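Holtex Bench Pair

The Holtex Bench Pair is a two-armed robot kit for workshops and teaching rooms, sold by Holtex and designed by Roel Kuipers. It went on sale in June with 14 pages of instructions, 2 of them on unpacking. Reviewers have called it patient, a word usually kept for donkeys.

Design

Each arm ends in a gripper with white fingers. The ridged orange pads are the part owners write in about, generally to ask for more of them. The maker suggests starting with flat, forgiving things such as a printed ring, and leaving screwdrivers for later – advice widely ignored.
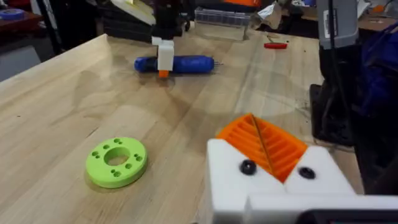

Setting up

The arms share one table and must be told where the other is. Jarlath Madigan, reviewing the kit for Rinetti on December 21, 2018, took 5 attempts to do so and blamed the manual for four. He advised a plain wooden top and a tidy bench, and kept only to the first.

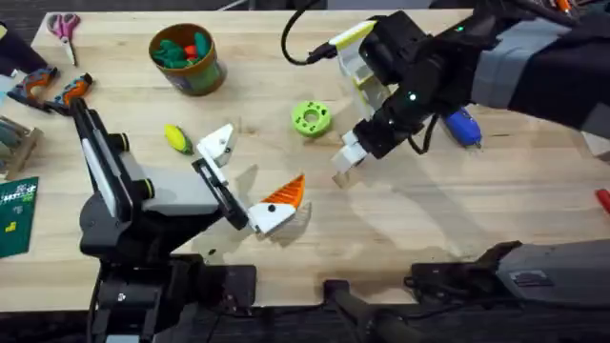 Madigan's verdict was otherwise kind. He liked the grip, disliked the cables, and thought the price of 454 pounds fair for anyone who already owned a spare evening or several. The rival Vandico set is cheaper but has one arm, a saving that its buyers tend to notice. Spare pads are sold separately through Ejigu, in orange.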